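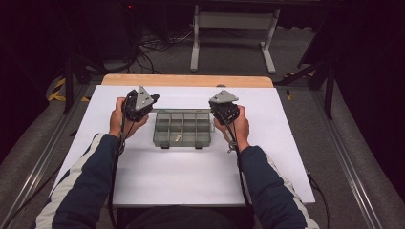 Clamis Cell Guide > Section 4 > Hand grippers, board and tray station

Read section 3 first if the rails have been moved. Everything below assumes rails are in, pads down, and the floor tape is where it should be. If you're only swapping a gripper go straight to 4.5.

Last edited October. Changes from Yurii Didenko's bench notes are worked in. Old sheet on the cell door is out of date, take it down.

4.1 Before you touch anything

Cell power off at the wall box. Not the soft stop. Wall box.

You need:
Gripper pair, matched (same pair number on both)
Two gripper cables, spare clip
White board
Compartment tray
Hex keys, the short set
Lint free cloth
Log sheet

CAUTION: Never plug or unplug a gripper cable with the cell powered. We have lost two connector boards this way.

CAUTION: Don't lift a gripper by the metal plate on top. Pick it up by the body. A bent plate means a full recheck, see 4.6, and that takes an afternoon.

Pairs 418 and 859 are the ones in use. Don't mix halves. They fit, they power up, and then the left and right readings drift apart and you spend a day looking for it somewhere else.

4.2 Table and board

1. Wipe the table. Dry cloth only.
2. Lay the white board on the table, long side toward the operator. Leave a strip of bare table showing past the far edge.
3. Push on each corner in turn. No rocking. If it rocks look underneath, there's usually a bit of tape or a card strip stuck there.
4. Stand where the operator stands. Both rails should run away from you on either side with the table between. If one looks closer than the other, stop and go back to 3.4.
5. Lights on, both banks. Check the board for glare from the operator's spot. Tilt the lamp heads, don't move the stands.

Note: The board marks easily. Light scuffs are fine. Ink is not fine, replace the board.

Note: don't clamp it. People keep asking. Clamps get in the way of the low grasps and somebody always catches a cable on one.

4.3 Tray

1. Check the tray for cracks along the thin inside walls. Hold it up to the lamp, the cracks show white.
2. Set it toward the far side of the board, centered between where the two hands will be. Leave the near part of the board clear, that's your drop area.
3. Feet down flat. Press once in the middle.
4. Empty every cell, then load only what the task card says. One flat strip in a lower cell is the usual starting load for the pick check.
5. The strip can lie at an angle. Don't straighten it between runs. The pick check is supposed to cope with a crooked strip and we want to know if it doesn't.

If the tray slides when you nudge it with a gripper, clean the feet and the board under them. Still slides, swap the tray. No double sided tape, it creeps when the lamps have been on a while and then your tray is somewhere else by lunch.

Spare trays are on the Flomton shelf, second from the bottom. Only the gridded ones. The deep ones look similar and are wrong.

4.4 Grippers and cables

Do this with two people the first time. One holds, one routes.

1. Lay both grippers on the board, bodies down, plates up. Left one on the left. Yes, really, check it.
2. Run your fingers along each cable end to end. Feel for kinks, flat spots, nicks. Any nick goes in the bin, don't tape it.
3. Plug in left, then right. Push till it clicks, turn the collar hand tight.
4. Operator puts hands in. Sleeves pulled down to the wrist, cuffs closed. Loose cuffs snag.
5. Left cable drops past the inside of the wrist and down toward the operator. Leave it hanging with a bit of slack.
6. Right cable goes in a loop along the wrist. Clip it near the cuff. Clip should hold the cable, not squeeze it.
7. Operator raises both grippers to the ready position, one each side of the tray, upright, plates on top and pointing up.
8. Operator reaches to the far edge of the board, then back to the near edge, then crosses hands. Second person watches the cables. Nothing should pull tight and nothing should drag over the tray.
9. Adjust clip, repeat 8 untill it's clean.

CAUTION: No cable loops below the edge of the table. A loop there will catch on the operator when they step back.

CAUTION: Keep feet and chair legs inside the striped markings. Nobody stands past them while the cell is live, and that includes whoever is filming or taking notes.

Note on length. Reach is different for everyone. Maysoun Nseir sets her clip a hand's width higher than the rest of us and that's OK. Set it for whoever is working, then redo step 8. Don't leave it how the last shift had it.

4.5 Swapping one gripper for service

Quick version, if you've done it before.

1. Power off at wall box. Wait for the fan to stop.
2. Unclip cable at the wrist.
3. Both grippers onto the board. Not on the carpet, not on the rail pads.
4. Undo the collar on the bad one. Pull straight, no wiggling.
5. Write the pair number and the side on the service tag. "Left, 418" is enough. "Broken" is not enough.
6. Take out the other half as well. The whole pair goes.
7. Fit the spare pair per 4.4, from step 2.
8. Run the checks in 4.6.

Tagged pairs go to Dilani Munasinghe at the Sorel bench. She's in from 8 on Tuesday and clears the rack then. If it's urgent put it in her hands, don't leave it on the rack with a note.

Do not open the body yourself. There is a spring behind the cover and it goes a long way.

4.6 Checks after any change

Power on at the wall box. Wait for the Barua console to come up. If it asks for a pair number, type it, don't pick from the list, the list still has old pairs in it.

1. Idle check. Both grippers resting on the board, nobody touching. Readings for left and right should sit still. If one wanders, reseat that cable (power off first) and try again.
2. Open and close. Left ten times, right ten times, slow. Listen. A dry scrape means dust in the slide, see 4.7.
3. Together. Open and close both at once, full travel. Console should show the two traces moving as one.
4. Upright hold. Ready position either side of the tray, hold still while the console counts down. Arms get tired, rest your elbows at your sides.
5. Pick check. Lift the strip out of its cell, set it on the near part of the board, put it back. 22 passes. Swap hands halfway.
6. Log it. Pair number, initials, number of drops.

More than one drop in the pick check is a fail. Redo it once. If it fails again, don't keep redoing until you get a good one! Tag it and call Imtiaz Wijesinghe.

Note: hitting the cell wall with a fingertip on the way in counts as a touch, not a drop. Write touches in the margin. Lots of touches on one side usually means the tray isn't centered, so fix that before blaming the gripper.

Bent plate recheck. Steps 1 to 6 with the new plate fitted, then the full alignment from section 6. Don't skip section 6.

4.7 Looking after it

Every shift
Wipe the gripper bodies and plates, dry cloth.
Blow out the slide with the hand bulb. Not the air line.
Check the clip for a sharp edge. They wear.
Empty the tray and look in the corners of the cells.
Coil cables loosely, hang on the hook. No tight wraps around the body.

Every week
Collar threads, look for black dust. A little is normal.
Push each rail by hand, sideways. Any play, see 3.6.
Vacuum the carpet both sides of the table, with the spare cables lifted. Fluff gets into everything.
Check the striped tape is still stuck down at the ends.

Every month
Swap left and right cables.
New clip.
Board turned end for end.
Sumaiya Ekanayake signs the log. If she's away leave it open, don't sign for her.

4.8 When something's off

Console sees only one gripper.
Collar not turned home, nine times out of ten. Power off, reseat both. If it's still one, swap the cables over. Fault moves with the cable, bin the cable. Fault stays put, tag the pair.

Readings fine at rest, jump when you reach.
Cable pulling. Redo 4.4 step 8 and watch the wrist. Look for a clip set too far back.

Gripper closes but won't hold the strip.
Wipe the finger pads. Check the strip isn't curled, the old ones do curl. Try a fresh one before you change anything else.

Tray moves during the pick check.
See 4.3. Also check you're not leaning on the table. The table's fine, it just isn't made for leaning.

Left and right traces out of step from the start.
Mixed pair. Check the numbers on both bodies. Then check them again with your glasses on.

Lights flicker on the board.
Lamp plug, far bank. Known problem. Push it in. A new socket is on order.

Console freezes at the countdown.
Leave it a full minute. Then restart the console only, grippers stay plugged in. If it does it twice in one shift write down the time for each and send it to Yurii.

4.9 Shutting down

1. Grippers on the board, open.
2. Close the session on the console and wait for the save message.
3. Power off at the wall box.
4. Unclip, unplug right then left.
5. Tray back on the shelf, strips in the envelope.
6. Curtains closed, lamps off.
7. Log sheet back on the door hook, pen too please.

Alignment is in section 6. Section 5 is the rail drives, skip it if yours are locked.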